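Sallport Student Robotics — we need people for the laundry team

Posted by Arlo Greenberg, team lead

Quick one, practice starts in September and we are short handed. Sallport has been running out of the Okafor building since 2016 and this year's project is laundry. Full size humanoid, real washing machine, real clothes. Open door, get clothes in and out, close door. Sounds easy. Please come and find out.

We are going to the Nullavar Home Tasks meet next spring. Entry is in, travel is mostly sorted, what we don't have is enough hands. Two of our best people graduated and took half the arm code with them in their heads.

Who we're looking for

Arm and hand people. You'd work with Duygu Türkmen on grasping. Four fingers in a row on each hand, soft cloth to pick up, lots of tuning. Some Python wanted, C++ nice. If you have never touched a robot but you can read an error message all the way to the bottom, apply anyway.
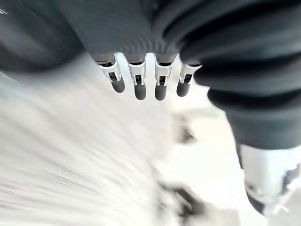
Hand over a bright, pale surface, moving.

Drivers. A driver runs the robot through the task over and over so we have good runs to learn from. Patience matters more than gaming skills, though gamers do tend to pick it up fast. Ladi Ekwueme trains all new drivers, plan on 2 weeks before you get a full session to yourself. You'll do door work first, then cloth. Cloth is the hard part. A shirt never bunches up the same way twice and the arms have to keep out of each other's way the whole time.
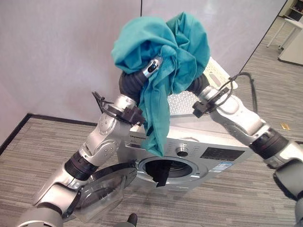

Shifts are two hours, evenings, and you can swap with anyone else who is signed off. No driving when you're tired, no driving alone. One driver, one spotter, always. The spotter has the stop button in hand and is not on thier phone.

Spotters and log keepers. No coding at all. You watch the run, call out trouble, write down what happened. We need at least one line per run, plain words — "dropped sleeve", "door bounced back", that kind of thing. Musa Iyamu reads every log and will come find you if it says "fine". Good spot for first years, or anyone who wants to see how the team works before picking a job. You'll also learn a lot about floor clearance and where the fingers and feet are at any moment.
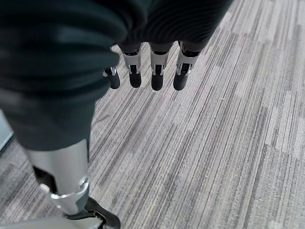 Mechanical. Covers, cables, small brackets. Lajos Mészáros runs the bench and wants one more person who is neat with wiring and can sew or is willing to learn. Cable routing at the wrists is an open job right now and whoever joins gets to own it.

What the task looks like at the meet

Load, unload, close up. Judges pick the clothes, we don't see them before. Door has to end up shut. Last season at Sindham we lost most of our points on the door, so expect a lot of door practice this fall. Push too hard, push too low, miss the latch, we have done them all.

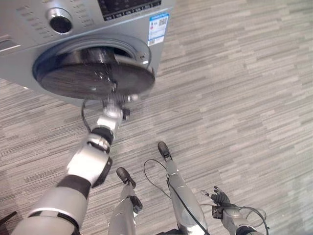
Left gripper on the washer door, right hand held low over the carpet.

Time and money

Six hours a week, more in the month before the meet. Not paid, sorry. Course credit is possible for engineering and CS students, ask Duygu before you register for anything. Travel and food at the meet are covered for everyone who finishes the season, spotters included.

You need

— to be enrolled, any major, any year
— one free evening a week that stays free
— closed shoes, hair tied back, no loose sleeves near the arms
— the safety talk done before your first shift (we run it, takes an hour)

You don't need your own laptop or tools.

How to apply

Send us a short note. Name, year, which job, which evenings. Tell us about one thing you fixed or made, can be a bike, can be a spreadsheet. No resume please, we won't read it. Drop it in the Sallport box outside room 1408 or use the form on the club page.

We had 42 notes last year and answered all of them, so you will hear back. Short chat with Ladi or me after that, then a trial evening where you watch a session and try spotting with somebody next to you.

Want to look first? Come by 1408 any evening practice is on, after 6 pm. Knock loud, and wait for somebody to open up. Dont walk in while the arms are moving.

Clothes donations also welcome. Odd sizes, thick stuff, anything with a hood. Clean please.

— Arlo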